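Home » Blog » Connected Home » Moving a Household Off One Voice Assistant

Moving a Household Off One Voice Assistant

Filed under: Connected Home, Privacy, Subscriptions

In July the company behind the Cuvon speaker notified its customers that the free tier of its voice service would be reduced. Households on that tier would keep timers, weather and music playback. Routines, multi-room announcements and control of third-party devices would require a paid plan. The notice was four paragraphs long and arrived by email at 6:10 in the morning. I read it twice before breakfast and once again after it.

I have written on this site about Cuvon products since the first speaker was released, and I recommended the second one to a number of readers. It therefore seems proper to set out what I decided to do, how the change was carried out, and where the result falls short of what I had before. The account concerns one household and should be read with that in mind.

The position before the change

The house had five Cuvon speakers: kitchen, study, upstairs hall, bedroom and garage. They controlled the lighting on the ground floor, the thermostat, two blinds and the garage door. There were 16 routines in the account. I had written most of them over a period of several years, and a fair portion had fallen out of use. One turned on the porch light at sunset. Another read the calendar aloud on workdays. A third had been created to remind a houseguest about medication and had continued to run, silently, on a speaker with the volume at zero.

I mention this last one because it illustrates the condition of the account as a whole. A voice assistant makes it very easy to add an instruction and rather difficult to review the instructions already given. The list in the Cuvon app is sorted by date of creation, it cannot be searched, and it does not indicate when a routine was last triggered.

Exporting the history

Before closing or reducing any service, I request a copy of the data it holds. Cuvon provides this through a form in the account settings. The form is located under Legal, then Requests, then Other Requests. The file became available the following Friday.

It contained 796 voice recordings, each with a transcript, a time and the name of the room. I had believed that recordings were being deleted after three months, as I had selected that option when the study speaker was installed. The setting applies per device. The four other speakers had been retaining audio since the day they were plugged in.

I did not listen to all of them. Those I did hear were mostly requests for timers, with a number of accidental activations in which the speaker had picked up a conversation or the television. Nothing in them was sensitive, but I would have preferred to make that judgment before they were stored. Readers with more than one speaker should open the settings for each device separately and confirm the retention period there.
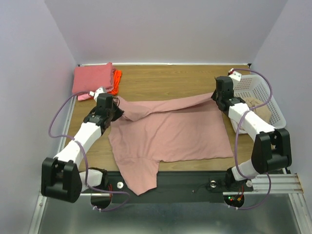
Choosing a replacement

I considered three courses of action. The first was to pay for the plan. The price is reasonable for what is offered, and for many households it will be the sensible choice. My objection was to the precedent. A customer who has bought five speakers on the understanding that they control the lights has already paid for that function once.

The second was to move to another large provider. This would have meant new speakers, a new account and, in all likelihood, a similar email in a few years.

The third was to run the assistant locally, on a small computer in the house, with no outside service involved in ordinary commands. I chose this one. The software is called Indico. It is maintained by a small firm that sells support contracts to offices and makes the home edition available without charge. For microphones I bought three Gultness room units, which accept local software without modification. The total cost, including the computer, came to just under $400.

Readers have asked me in the past to disclose any arrangement with the companies I write about. I have none with Indico or Gultness. Cuvon once sent me a speaker for review, which I returned.

Installation

The Indico installer ran without difficulty. The computer was connected to the router by cable and placed on the shelf above it. The first room unit was recognized within a few minutes. The second required a firmware update, which failed twice and then succeeded for no reason I was able to identify. The third was recognized at once, but under the name of the second, and I had to remove both and add them again in order.

The lights were the simplest part, as they use an open standard. The blinds were more troublesome. Their manufacturer, Solís, supports local control only on the current motor, and mine are one generation older. I wrote to the support address and received a courteous reply from Itzel Galindo, who confirmed that the older motor could be added through the wall remote's pairing mode and attached a page of instructions that does not appear on the company's website. The procedure requires holding two buttons until the indicator changes from green to amber, releasing them, and pressing the upper button once. I reproduce it because several readers own the same model. Ms. Galindo also noted that the pairing is lost if the motor is without power for an extended period. I have not yet had occasion to confirm this.

The thermostat was connected in an afternoon. The garage door was not connected at all, for reasons given further on.

Rewriting the routines

I did not transfer the old routines. I wrote them down on paper, crossed out those that no one in the house could account for, and kept six. My husband asked for one more, which announces that the dryer has finished. He had asked for the same routine on the Cuvon system two years ago and I had told him, incorrectly, that it was not possible.

Indico stores its routines as text files. This is less convenient for a newcomer than tapping through a menu, and I would not suggest otherwise. It does mean that the files can be copied, searched and read by another person. Each one records the date on which it last ran, and I have set a reminder to review them at the end of every quarter.
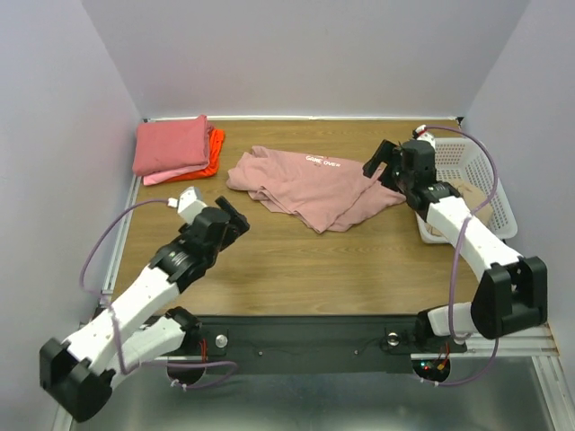
The wake word took longer to settle than the routines did. Indico permits any phrase of three or more syllables, and my first selection resembled a word that is spoken often on the evening news. The kitchen unit lit up repeatedly through one broadcast and finally turned off the lamp beside the television. The second selection has given no trouble so far. I will not print it, as at least one reader of this site visits the house.

Performance in daily use

Speed is the first thing visitors ask about. Lights respond faster than they did before, which I attribute to the command no longer leaving the building. Timers are equivalent. Spoken answers to general questions are considerably weaker. The local model will state the time of sunset or convert cups to milliliters, but it cannot say whether a particular store is open, and when it does not know something it says so in a long and slightly formal sentence that cannot at present be shortened.

Recognition is good in the study and adequate in the kitchen. It declines when the range hood is on. The Cuvon speaker in the same position coped better with the hood, and I believe the difference is one of microphone quality. Moving the Gultness unit to the opposite counter helped to a degree.

Music remains the weakest area. The room units have small speakers intended for speech. I have kept one Cuvon speaker in the kitchen for playback alone, with its microphone switched off at the hardware switch. Music playback continues under the reduced free tier, and I see no inconsistency in using it.

The garage door

I have left the garage door off voice control. The Cuvon system required a spoken code before opening it. Indico offers a code as well, but the code is held in the same text file as the routine and can be read by anyone with access to the computer. The maintainers have acknowledged this and state that encrypted storage is planned. Until it is delivered, the door will be operated by the button on the wall and the remote in the car. I had expected to find this inconvenient and have scarcely noticed it.

Costs and obligations

The paid Cuvon plan would have taken somewhat over three years to equal what I spent on equipment. That comparison leaves out my own time, which amounted to two weekends and several evenings. A reader who does not enjoy this kind of work should count those hours at their full value.

There is also the matter of maintenance. When the Cuvon service failed, it was repaired by Cuvon. When the computer on the shelf fails, it will be repaired by me. I have made a backup of the configuration and stored a copy away from the house, and I have written a single page of instructions for the rest of the family, covering how to restart the computer and how to operate every light by its ordinary switch. The page is taped inside the hall closet.

Deleting the old account

The final step was to ask Cuvon to erase the recordings. The request is made through the same form as the export. A confirmation arrived within the week, stating that the audio had been removed and that transcripts might be retained in anonymized form for the improvement of the service. I have written to ask what anonymized means when the transcript includes the name of the room and the names of two people who live in it. The reply was an acknowledgment with a reference number.

The account itself remains open, in reduced form, for the kitchen speaker. The four others have been reset and are in a box in the study. I have not decided whether to sell them. The resale listings I have looked at do not mention the change to the free tier, and any listing of mine would.

Comments are open below until the end of the month. Questions about the Solís pairing procedure should include the motor's model number, which is printed on the label behind the end cap.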